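Clarier: A Practice Room for Robots
An explainer for readers aged 8 to 12
Written by Melur Nugroho

Have you ever learned to ride a bicycle? Then you know that you fall many times before you can do it well. Robots also need practice. But a robot is heavy and it costs a lot of money, and when it falls or drops something, somebody must pay for the repair. So many people who build robots let them practice first inside a computer.

In this article I tell you about a computer program called Clarier. It is made by a small company, Wibisono, and it is sold to schools and clubs. I tried it for one month with the robot club in Kevonthorpe, and I will tell you what I liked and what I did not like.

What is a simulator?

A simulator is a program that makes a pretend world. You maybe know some games where you drive a car or fly a plane. A simulator is similar to those games, but it tries to follow the same rules as the real world. If you let go of a cup, it must fall down. If you push a box, it must slide, and it must stop again at the right moment.

The rules about pushing, falling and sliding are called physics. The part of the program that does this work is called the physics engine. It does not have pistons or gasoline like the engine of a car. It is only a very big amount of math, done very fast.

What is in the box?

There is no box! Your teacher or your club leader gets a code, and with this code you can download Clarier to a computer. Inside you find:

25 rooms, for example kitchens, workshops and a small post office
202 objects that the robot can try to pick up
3 robots, and one of them has two arms
A book of lessons, which you can read on the screen or print

You can mix the objects and the rooms as you like. The program does not mind if you put food beside toys, or if your room looks a little strange. For the robot it is even good. A robot that has practiced only with a tidy table can have trouble when it meets an untidy one.

How does the robot learn to pick up a thing?

When you reach for an apple, you do not think much. Your eyes find the apple, your arm goes to it and your fingers close. For a robot, each of these steps is a separate job.

First it must find the object. Then it must plan a path for the arm, so that the elbow does not hit the table or the wall. After this the hand must come to the object from a good side. The hand of a robot is called a gripper, and often it has only two fingers. Try to pick up a pencil with two fingers only, then a bread roll, then a plate. You will feel that each one needs a different way.

In Clarier you can look at the room from the place of the robot, with its own arms in front of you. Most children in our club liked this view the best. In one of the rooms there is a long table with a loaf of bread, a small purple box, a large piece of meat, a plate and a cup on it. The right gripper is just above the table, near the box, and the left one points its fingers up.
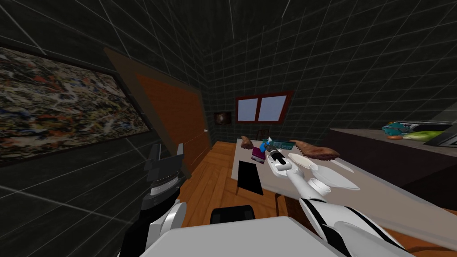 Try it: a lesson for the two-arm robot

Adjoa Kwofie is ten years old and she has done this lesson more times than anyone in our club. She helped me to write the steps.

1. Open a room with a table and choose the robot with two arms.
2. Press Slow. The robot will now move at a quarter of its usual speed.
3. Choose one object. A box is easier than a piece of food, because its sides are flat.
4. Move the gripper until it is over the object, then open the fingers.
5. Go down slowly and close the fingers.
6. Lift. If the object slips, press Again and everything goes back to its place.

"Do not start with the plate," says Adjoa. "I started with the plate."

Is it the same as a real robot?

No, and this is important to know. In the pretend world the light is always good and the motors never get tired. A real motor can become warm, and a real table can be sticky. Engineers have a name for this difference. They call it the reality gap — you can think of it as a small ditch between the computer and the real room. A robot that works well in the simulator must still be tested carefully outside of it.

What I liked and what I did not like

The Again button is very good. You can make a mistake as many times as you want and nothing is broken. The lessons are also clear, and there are 7 of them for beginners.

I was less happy with the sound. The motors make one high noise all the time, and after a while we turned it off. On the old computers of the club the bigger rooms were slow to open. Kanini Kioko, who is eleven, wishes that she could draw her own objects. In the version we used this is not possible.

Words to remember

Simulator — a program that makes a pretend world with real rules
Physics engine — the part which decides how things fall, slide and bump
Gripper — the hand of a robot
Reality gap — the difference between the pretend world and the real one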